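The Ferry Blanket

6 min read

My grandmother's blanket was promised to three people before she died, and all three of us believed her. She was a generous woman who liked to see a face light up, and she had a poor memory for which face she had lit up last. So in March, when the house at Jukanby was sold and the cupboards had to be emptied, my cousins and I sat around her kitchen with our coats on, being terribly polite to one another. 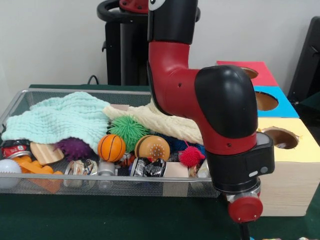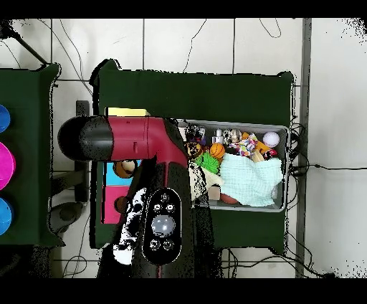 Who did the blanket belong to in the first place?

It belonged to Weidong Lei, who ran the little ferry between Jukanby and Drelmont when my grandmother was a girl, and who lent it to her one night and never got it back.

I knew that much already, as we all did. She told the story every winter, usually while she was peeling something. She had been nineteen and on her way home from a dance in Drelmont, in thin shoes and a borrowed dress, and the fog came down so thick that Weidong cut the engine in the middle of the water and said they would wait. There were 4 miles of water on either side of them, to hear her tell it, although the whole crossing is hardly more than one, and I have swum it. He gave her the blanket off his own knees. They drifted until morning and talked about soup, and his mother, and whether fish slept. When the fog lifted they were right back at the Drelmont landing, and she had to start for home all over again.

"And did you love him?" my cousin Zou asked once. She was eight and had no manners.

"I had his blanket," my grandmother said, and went on peeling.

She married my grandfather two years later, a kind man who sold roof tiles, and Weidong took them both across on the wedding day and wouldn't take the fare. That was as far as the story ever went.

Well, there we sat. Zou said she ought to have the blanket, having been the one who aired it every spring. My cousin Skirnik (it's a family name on his father's side, and he has made his peace with it) said he had been promised it at his graduation, in front of witnesses, though the witnesses were all dead. I said I didn't mind, and then found that I minded very much - so much that I had to get up and look for the sugar.

It was while I was hunting for the sugar that I thought of asking whether he was still living. I can't say why it hadn't crossed our minds before. I suppose he had always been a young man in a fog, and a person like that doesn't get old or have a telephone number. But the woman at the bakery knew him. He was in Drelmont, up the hill behind the school, in the yellow house with the bad gate, and he would be 100 in the summer, and we should speak up when we talked to him.

So the three of us took the blanket across. There's a bridge now, but Skirnik said it would be wrong to go by the bridge, and for once Zou agreed with him, and we stood out on the deck the entire way with the wind going up our sleeves.

Weidong Lei was sitting by his window with the radio on. He was very small and very neat. Zou laid the blanket in his lap and explained, loudly, who we were, and he put both hands flat on the wool and was quiet for such a long time that I began to worry we had done something cruel.

"She mended it," he said at last.

She had, all down one side, in a blue that didn't match.

"It had a hole there," he said. "I was ashamed of that hole. All night I was hoping she wouldn't put her foot through it."

Then he asked if we'd eaten, and we hadn't, and he had soup on the stove. It took him a good while to find four bowls. Over the soup he told us that the fog had lifted a little after midnight, and that he had seen the lights of Jukanby as plain as anything - but she had been in the middle of telling him about her sister's goat, and he had wanted to hear how it came out.

"How did it come out?" I asked. I had never heard of any goat.

He told us. It was a long story, and not all of it made sense, and we missed the last ferry listening to it. When we got up to go he folded the blanket over, with some trouble, and held it out, and the three of us stood there in his front room, each waiting for one of the others to take it.

"It's cold on the bridge," he said. "Share."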